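From: Nhyira Bawa
To: Lamptey House Residents and Staff List
Date: 2nd July
Subject: Re: Contents of the first aid and remedy boxes, Ditville and Porkurus wings

Dear colleagues and residents,

Thank you to those who replied to the notice on the household supply boxes. One reply raised several points that apply to both wings, and it is quoted here so that everyone on the list receives the same answer.

> From: Porkurus Wing Desk
> Subject: Contents of the first aid and remedy boxes
>
> We have read the notice and would like some clarification before we sort our box. In March we were told to keep cough drops and cold remedies in the kitchen drawer with the tea. The new notice says they belong in the clear container with the bandages. Which instruction applies?
>
> We also have several items with packaging in languages that the desk staff do not read. Are these to be thrown out, kept, or sent to the main office? Residents have left them with us in good faith and we do not want to discard something that a person may come back for.
>
> Finally, the shelf in our wing is narrow. If the container must hold everything on the list, it will not close.

The March instruction is withdrawn. Cough drops are no longer to be kept with food or tea in either wing. Several brands are sold in bright boxes that look very much like candy, and the kitchen drawers are open to visiting children. Please move them to the supply container at your desk the next time the drawer is cleaned.

Sorting is best done on a table, with the items taken out of the container and placed where the front of each package can be read.

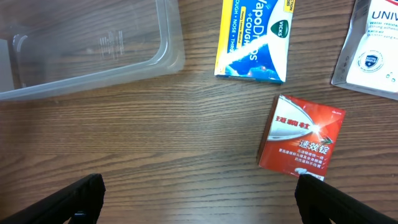
Supplies on the table beside the clear container: cough drops, bandages and a red medicine box.

Adhesive bandages stay in their original package. The package states whether the strips are water resistant, and kitchen staff need to be able to check this before choosing one. Loose strips found at the bottom of a container should be discarded, even when the wrapper appears sound.

Cough drops also stay in the box or bag they were sold in, so that the flavor, the active ingredient and the directions remain with them. A resident who asks for a cough drop should be handed the package to read. Desk staff are not to recommend one product over another or advise on how many may be taken.

Medicines with labels that the desk staff cannot read are not to be thrown out and are not to be offered to anyone. Place each one in a paper envelope, write on the outside the date and the name of the person who left it, if known, and send it to the main office in the Siren building. The office will hold it for 30 days. A resident may collect it during that time by coming to the window in person. Items not collected will be taken to the pharmacy for disposal. Please do not attempt to translate a label with a telephone and then return the item to the container on the strength of the result.

Prescription medicines must not be in the containers under any circumstances. If one is found, telephone the office the same day on extension 60.

With regard to the narrow shelf, the Porkurus desk may divide its supplies between two containers. Bandages, gauze and tape should go in the one nearer the front. Both lids must close fully, and each container needs its own contents sheet taped to the lid. Up to 6 spare containers are available from the storeroom in Ditville and may be signed for at the desk there.

Completed contents sheets should reach the office by the 9th. Please write the expiration date of each item in full, as several of the sheets returned last time gave only the year.

Further questions may be sent to this list or left in writing at the Siren window.

Sincerely,

Nhyira Bawa
Household Services
Lamptey House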